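El mercadillo de Rikach, o el arte de no tirar nada

Llegué con la idea de quedarme un rato y acabé pasando allí la mañana entera, que es lo que suele ocurrir cuando una vecina te ofrece café y empieza a contarte de quién fue cada plato. En el barrio de Rikach llevan 13 años celebrando en junio su mercadillo de trueque, y en la última edición se apuntaron 114 familias.

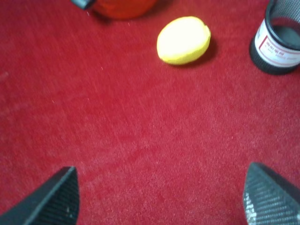 Un limón sobre tela roja.

La norma es sencilla: se trae algo que todavía sirva y se cambia por otra cosa, sin dinero de por medio. Nga Phí, que montó los primeros puestos en la calle Hinen, recuerda que al principio la gente traía sobre todo libros y macetas, y que la vajilla (¡tanta vajilla heredada!) vino después.
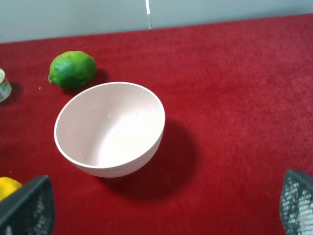
Vinh Nông opina que lo difícil es desprenderse: se pasó una semana sacando y guardando la misma sopera, y al final la cambió por una radio.

También se discute, claro, y con cariño. ¿Vale una manta lo mismo que un juego de tazas? Radomir Živković prefiere que lo arreglen los interesados, charlando, aunque tarden.

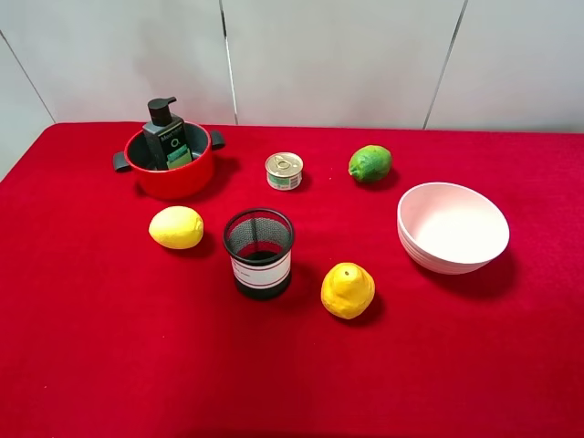 Olla roja de dos asas, con un frasco dosificador dentro.

Lo que queda sin dueño pasa al local de la calle Joltudach, abierto tres tardes por semana, donde Xuân Triệu cose, pega y lija con una paciencia que ya quisiera yo.

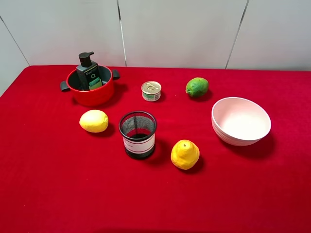

Enseres sobre el paño rojo.

Yo me volví a casa con una tetera sin tapa, y la sigo usando.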